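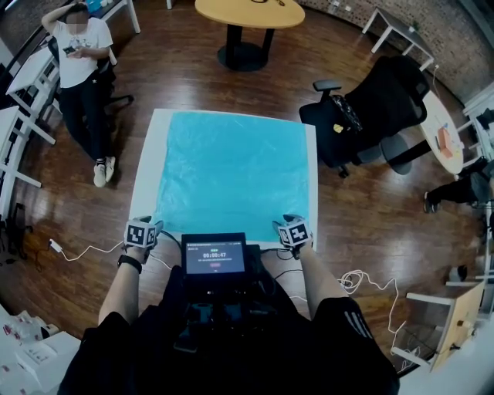 Folding Plastic Sheets - Gallery

Welcome to our small gallery. In the September sessions at Notden we practise one household job at a time, and this page is for the plastic sheet. It sounds like a very simple thing to fold, but everyone who has tried it after painting a room will know that it has its own opinion. The plastic slides, it holds air, and every old crease wants to go in another direction.

We work on a plain white table, so the colour of the sheet is easy to see against it. Blue is my favourite for this. With clear plastic I lose the edge all the time.

Su-chen Peng has taught us to find two corners first and only then to think about the middle. Kwan-ho Liao prefers to flatten everything with the forearm before he makes any fold. Both ways are good, I think, but the second one needs more patience than I have. 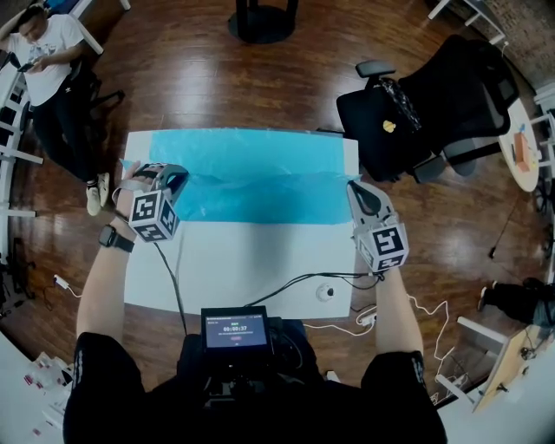
Light blue plastic over the far half of the table, still with plenty of creases.

For those who asked about size: a sheet folded to 44 by 66 centimetres fits on the lower shelf in our storage cupboard. Please put the heavier ones at the bottom - the thin ones slip out if they carry weight.

Next month we continue with tablecloths. If you have an old one at home which you don't need, Mikkel Oddsson will be happy to take it. The colour is not important, and small stains are no problem.

Text by Tõnu Petrauskas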